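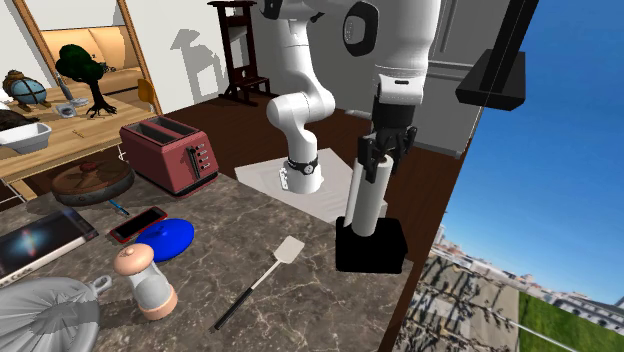

Counting every stroke at Hendmont

I only started curling so I'd have something to do in February. Three winters later I'm the one at the end of the rink with a clipboard and a pencil behind my ear, and I blame Efua Sarpong entirely.

Efua skips our team and did a statistics degree back when she had, as she puts it, better knees. She had a hunch we were losing games on our draws, the soft shots that have to stop in just the right spot, and she wanted numbers. So we charted. Every stone, every end, a score from zero to four. By the end of the season we had 1,490 shots in a spreadsheet (and I had very cold toes).

The first surprise was me. I'd always thought of myself as a hitter, and my takeouts were rubbish! Of the 344 I'd thrown, barely half did what Efua called for. My draws were lovely, though, so now I throw first and everybody's happier.

Charting is a kitchen-table job at our place, done late, with tea. My counter is brown and marbled, a lot like the stone one here, and just as covered in household stuff, so I have to shove things along before the sheets will lie flat. Then I type and my husband reads out the scores - badly, because my fours look like nines.
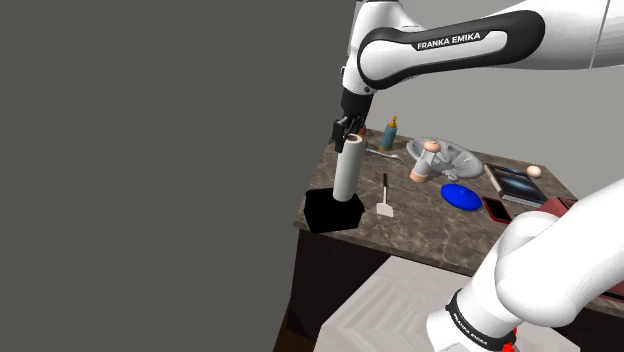 Simone Seixas, who coaches the juniors over at Plunano, was doubtful when I showed her our charts. She worries kids will start playing for the score on the sheet. Fair enough, but she's borrowed the template anyway. Her lot charted 355 shots in their first month, and one of them has already asked for a better pencil.

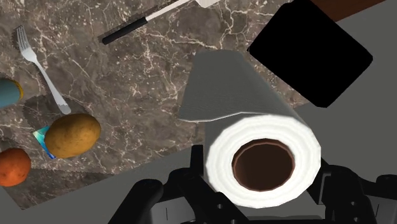

Paper towel on a roll, seen from the end.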